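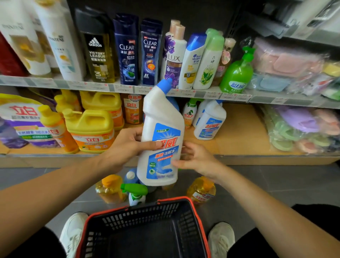
Keeping the Skero Mopping: Dock, Tank and Brush Care

By Nikola Walczak
Filed under: Floors, Machines

I love our robot mop. I really do! It goes out at 11 every morning, does the kitchen and the hall, and comes home to its dock while I'm having coffee. But it is a machine that drags dirty water around a house with a shedding dog in it, and if you leave it alone for a month it starts to smell like a fish tank. So many of you wrote in after the January post asking how I look after ours that I'm putting the whole routine in one place.

We have the Skero with the two-tank dock (clean water on the left, dirty on the right). If yours washes its own pads, most of this will work for you too. If yours is the simple kind with a clip-on cloth, skip to the wheels and the sensors.

Where the dock goes

Hard floor, flat against the wall, nothing soft underneath. I had ours on the edge of the hall rug for the first few weeks and it kept missing the ramp and backing up to try again, which was very funny and also drove us up the wall. Leave a good arm's width clear on both sides. Keep it out of direct sun if you can — the clean tank grows a green film surprisingly fast in a bright window.

Ours lives at the end of the hall under the coat hooks. Scarves fall on it. If the dock ever reports that it can't find the robot and the robot is sitting right there, look for a scarf.

The dirty tank

Empty it after every run. I know the app says you can wait until it's full. Don't! Pour it down the toilet and not the kitchen sink, rinse with warm water, swish, pour again, then leave the lid open until the next run. The open lid does more for the smell than anything you can buy.

Once a week I take the float out. It's the little sliding piece that tells the dock the tank is full, and hair wraps around the post it rides on. If your dock says "full" when it's plainly half empty, clean the float before you call anyone.

What goes in the clean tank

Water. Plus the floor solution your manual allows, measured with the cap. Ours says 5 milliliters to a full tank and I stick to it, even though it looks like nothing at all.

Please keep toilet cleaner a long way from the machine. I get asked about this one more than any other, because people see the words "kills germs" and think of the gray sludge in the dirty tank. Many toilet cleaners are strongly acidic or have bleach in them, and they'll go for the seals, the pump and the metal charging contacts. Mixing one kind with another can give off dangerous fumes as well. Toilet cleaner is for the toilet. Same goes for straight bleach, vinegar by the cupful and anything with "descaler" on it, unless your manual names it.

Thick or very sudsy soap is out too. Foam gets sucked into the dirty tank, lifts the float, and your mop parks itself in the middle of the kitchen with a complaint.

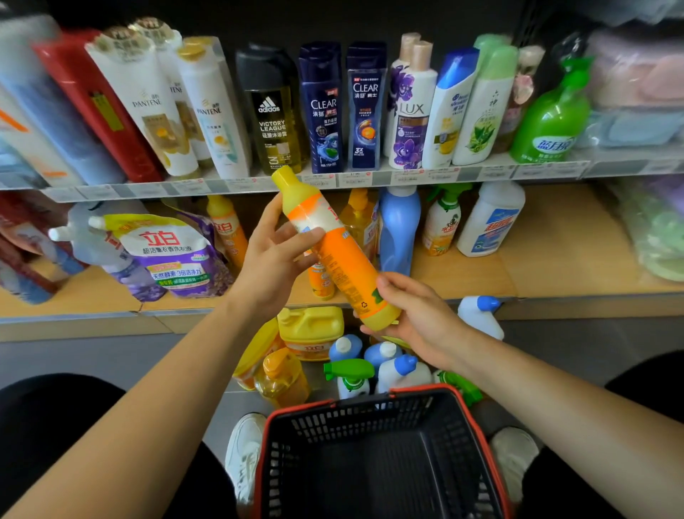
Washing the parts by hand is a different matter, and there a drop of mild dish soap is just the thing. I mix mine weak, one squirt to a bowl of warm water, and use it on the roller, the pads and the washboard tray that sits under the robot. For getting into the slots of the tray I keep a squeeze bottle filled with the same weak mix. Go for a slim one, like the orange-labeled bottle with the yellow cap, so you can tip it at a slant and steer it into the corners. A fat jug with a handle is fine for the bowl but hopeless for the slots. Wash out any old bottle thoroughly before you refill it, peel off the old label, and write what's inside in permanent marker. Then rinse the parts until there isn't a bubble left, for the foam reason.

If you shop where the shampoo sits right over the cleaning products, by the way, check what you've put in the basket. I have washed a roller with conditioner. It came out beautifully soft and left the hall like a skating rink.

The roller brush

Flip the robot over onto a towel, power off first. Pop the cover, lift the roller out, and pull off both end caps. The hair you can see in the middle is the easy part. The hair packed under the end caps is what makes the motor groan, and it can be a solid little felt ring by the time you find it. A seam ripper is my favorite tool for this (slide it along the groove, never across the bristles).

Put the roller back with the square end in the square hole. It will go in the other way if you push, and then the cover won't quite click, and the robot will set off anyway and leave a dry stripe down the floor.

Wheels and sensors

The small front wheel pulls straight out. Give it a firm tug, wipe the pin, pick out the hair, push it back until it snaps. While you're under there, wipe the dark little windows around the rim with a barely damp cloth. They're the drop sensors, and a dusty one makes the robot think your floor is a cliff. Black rugs can do the same thing.

Charging contacts, on the robot and on the dock: dry cloth only. If they're dull, a white pencil eraser brings them back nicely.

When it leaks

Ours started leaving a puddle under the dock last winter and I was sure the pump had gone. It was the rubber gasket where the clean tank sits down on its valve. A grain of grit had got under the lip! Lift the tank, run a cotton swab around the ring, seat it again and press down until you feel it drop. If the gasket is flattened or nicked, replace it. I got a pack of 4 at Ranasinghe in Nelville, and swapping one takes a minute with your fingertips. Put a dry paper towel under the dock overnight to see if you've fixed it.

The repair place wanted 75 dollars just to look at it, so do try the gasket first.

My routine, for the fridge door

After every run: empty and rinse the dirty tank, lid open.
Every week: float, roller, end caps, sensor windows.
Every month: washboard tray, front wheel, contacts, wipe out the clean tank.
When the app nags: pads and filter. Let a rinsed filter dry for a full day before it goes back in.

Reader tip

Wojciech Pawlak from Clumgate wrote to say he stands his dock on a rimmed baking sheet, so a leak stays in the pan and the floor under it doesn't swell. I've tried it and I'm delighted, though you'll need a sheet with a low enough front edge for the ramp. I bent mine flat with pliers and taped over the sharp bit.

Next month I'm doing the filter housing, with the tiny screws. Send me your questions before then!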